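Hanolo Tabletop Policy Kit, from Nedholm

We're very fond of this one! Hanolo is the training method from our Gernerdale group, packed up so your own lab can run it on the arm you already have.

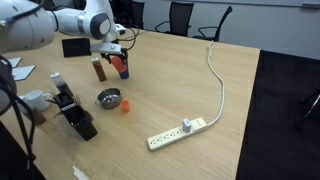
You get 2000 teleoperated episodes of cups, bottles and other kitchen bits, plus the training code (tidied up since June, thank goodness).
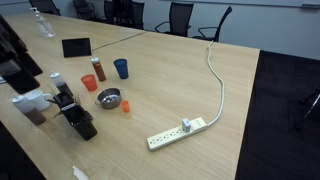 Object layouts vary between episodes, and every label was checked by hand.
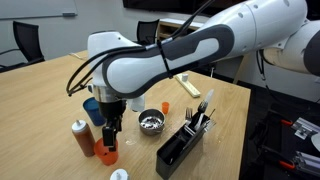
Licence for 2 workstations: $2420. Robichaud mount sold separately.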